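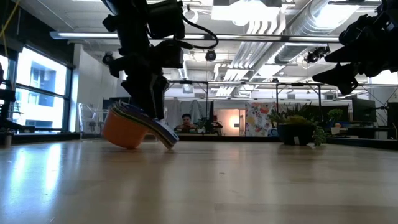

The two-arm cell at Nelton's Illerville office occupies less floor than a meeting table, and it asks for more regular attention than anything else in the building. It was commissioned in April and has since been run on most working days. During that time the company has developed a routine for its care which is now being copied at the Nerkmont site, where a second cell of the same pattern is under construction.

Responsibility for the cell rests with Jonatan Grønli, who came to Nelton from a background in packaging lines. His first decision concerned the table. The arms are carried on flat mounting plates at the left and right of a wooden top, and the whole stands inside a black metal frame. Wood moves with the seasons, and a steel bed had been proposed in the original plan. Mr Grønli kept the timber because it could be replaced cheaply and because dropped objects suffered less on it.

"Steel would have given us one problem fewer and a great deal of noise," he says. "We check the plates every morning instead. It takes 2 minutes and we have stopped thinking of it as a chore."

The morning check begins with the power off. Each plate is pressed by hand at its outer corners, and any play is recorded before the fixings are tightened. The cables are then followed from the base of each arm to the wrist. They must hang in an open loop wherever a joint turns, with enough slack for the full reach of the arm and not so much that the loop can drop below the gripper. A cable tied too tightly was responsible for the longest stoppage of the spring, when the left wrist began losing its signal at full extension and worked perfectly whenever it was brought back for inspection.

With the power restored, both arms are sent to their rest positions and then, one at a time, to a set of reference points on the tabletop. The operator compares the tip of the gripper with each point and enters the difference in the log. An error of 2 millimetres is tolerated. At 3 millimetres the arm is withdrawn from work and calibrated again, whatever the day's programme may be.

Only then are the objects brought out. Nelton uses ordinary household goods for this stage, and the measuring scoop has become the standard test. It is light and awkward to lift from a flat surface, and one scoop lying across another presents a harder problem than a scoop on its own. The handle also gives a clear indication of whether the fingers are closing evenly. If one finger arrives early, the handle swings, and the fault can be recognised from the other side of the room.

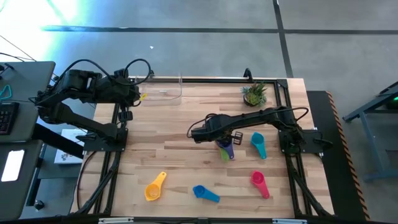
The right arm positioned over the scoops at Illerville, with the left arm beside the clear bin.

Gripper fingers are the parts most often renewed. The log allows 200 hours of operation for a pair, although Mr Grønli will change them sooner if the tips show wear. Replacement sets are prepared in advance by Lachance, the workshop which also supplied the mounting plates, and each pair is marked so that left and right cannot be exchanged. After a change, the operator is required to complete 100 grasps at reduced speed before the arm may return to its normal rate.

Less obvious is the effort given to light. The cell stands near a large window, and the varnish on the table returns a good deal of what falls upon it. In the early weeks the vision software was inclined to take a bright reflection for the edge of an object. Blinds were considered and rejected by the staff who share the room. The team now repeats its exposure settings at midday, and the results have been satisfactory – except on days of broken cloud, when the settings may have to be repeated several times in an afternoon.

Océane MacDonald, who manages operations for both sites, was initially doubtful about placing the cell in an open office. She had expected complaints. What she received was a steady supply of reports from colleagues who had noticed an unfamiliar sound or a slow movement, and several of these led to repairs that the log alone would have missed.

"I would not have chosen the position," she says, "but I would not now agree to move it."

The planting on the table has remained as well. It is kept towards the back, and the motion limits of the right arm have been drawn to leave it undisturbed.

Nerkmont will follow the same schedule with one change. Its cables will be routed with detachable clips, so that a wrist can be removed without unthreading the entire arm. Illerville is to be fitted with the same clips at its next full service, for which the cell will be out of use for 3 days.

Report updated 7/21/19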